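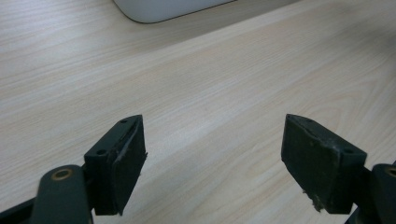
Tabletop in light wood, seen from above.

Plinditz 906 Table Top Oil

Plinditz 906 is a clear, low-sheen oil for indoor wooden tabletops, desks and counters. It soaks into the surface and cures in the wood, so a worn spot can be sanded and oiled again without stripping the whole top. Mascombe stocks it in two can sizes and ships from the Drasa warehouse.

Preparation
Sand bare wood to 150 grit, then 180. Finer grits close the surface and reduce uptake. Remove all dust with a vacuum and a dry cloth. Old varnish or lacquer must be taken off completely. Old wax must be removed with a suitable solvent and left to dry overnight.

Application
Stir the can well. Do not thin. Spread a small amount with a white pad or lint-free cloth, working along the grain. Leave for 10 minutes, then wipe off everything that has not soaked in. Oil left on the surface will stay sticky. Apply a second coat the next day in the same way. End grain usually takes a third coat.

Drying
Dry to the touch overnight at room temperature. Light use after two days. Keep water and hot dishes off the top for one week - longer in a cold or damp room.

Color
The oil has no pigment but will warm the tone of most woods. Pale species such as ash and maple turn slightly yellow. Test on the underside first.

Care
Wipe with a damp cloth and dry at once. Do not use scouring powder or bleach. Re-oil when water no longer beads.

Safety
Oil-soaked cloths can catch fire on their own. Lay them flat outdoors to dry, or store under water in a closed metal can. Keep away from children.

Ordering
Small can: item 278
Large can: item 2155
Pads and cloths are sold separately.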